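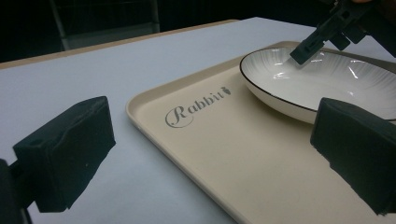 Photo: Sisay open day, Lavstead

I went to the Sisay open day in Lavstead because it was raining in October and the thing was free. The leaflet promised "robots that learn from your hands". I have been to enough of these afternoons to know that the word "learn" does a lot of lifting.

They had the demonstration at a white table in the back room. A cream tray with "Rabbit" written on it and a little carrot after the t, a white bowl with a black line round the rim, and people holding dark padded grippers, working them by hand. You move crockery about with the grippers, the camera on the tool records it, and later a robot arm is meant to do the same from the recordings. I asked when later was. Later was at Olwood, their other site, and we weren't going there.

So what I watched, for most of an hour, was human beings picking up a bowl with tongs. Very expensive tongs, I imagine.

The slide on the wall said 3,034 recordings so far and a target of 400 a week. It also said 38 different household jobs, though when I asked for the list I got "clearing, stacking, that sort of thing". Is putting a bowl on a tray a different job from taking it off again? I suspect it is when you are making a slide.

I had a go myself. The grip is odder than it looks — you lose all feeling for how hard you're squeezing, and I was far more nervous of that bowl than I would be at my own sink. I'll give them that: I came away with more respect for the problem. I'm less sure about the answer to it.

There was a question at the end about price. A woman from a care home in Tondwood wanted to know if she'd see one in her kitchen before she retired. She is 60. The reply had the words "roadmap" and "partners" in it and no year.

Tea was good. They washed the cups by hand.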